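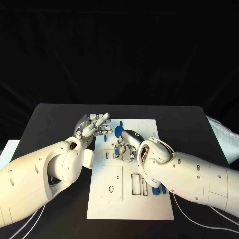

White board and blue peg on the dark table.

Pegboard Sets: Summer Update

The pegboard sets are back on the lending shelf at the Hinness library as of Aug 7, 2024. Most of the shelf was off loan in June while the boards were washed, the pegs sorted by color and the tubs relabeled. Members who had a reservation carried over from spring have been moved to the front of the list and do not need to apply again.

Each set now comes with one board, one tub of 50 pegs, a folded cloth and a card of patterns. The double sets come with 100 pegs and two cards. Please check the tub before you leave the desk. If the lid does not click on both sides, ask for another one, as some of the older lids have warped.

The white boards are the ones most people ask for. They show up well on a dark table, and the blue pegs are easy to find against them. If your table at home is pale or has a strong grain, lay the cloth under the board first. It also keeps the board from sliding and saves a lot of crawling around after dropped pegs.

A few notes for anyone new to the sets. Start with one color and the first row of the card. Put a peg in upright and press from the top. Pegs pushed in at an angle will go, but they wear the edge of the hole, and after a few months the board has to be retired. Young children do better with the tub emptied into a shallow dish. Pegs are small enough to swallow, so the sets are not lent to homes with children under three unless an adult signs the form.

The Prasgate branch has asked for more sets for its afternoon table. Four will move there at the end of the month, and returns can be made at either branch after that. The Acharya Room stays the place to try a board before borrowing it. The long table by the window is kept clear for this from opening until noon.

Stoterance, which supplies the pegs, has changed the bag size. The new bags hold 184, so replacements will be handed out loose in envelopes for the time being. Write the number you need on the slip and leave it in the tray. There is no charge for the first ten. After that it is $2 an envelope. 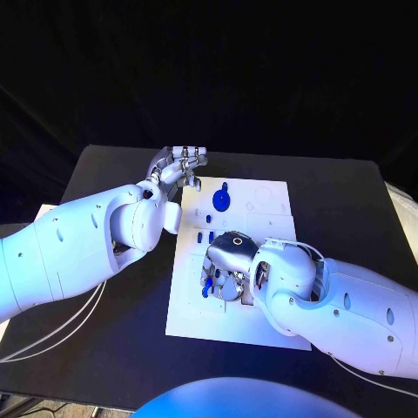
Returning a Set

Count the pegs back into the tub and put the card in on top. Wipe the board with a damp cloth and let it dry flat. Do not use the dishwasher or bleach. Sets can be left at the desk during open hours, but please do not put them through the book slot. Loans run three weeks and can be renewed once by phone.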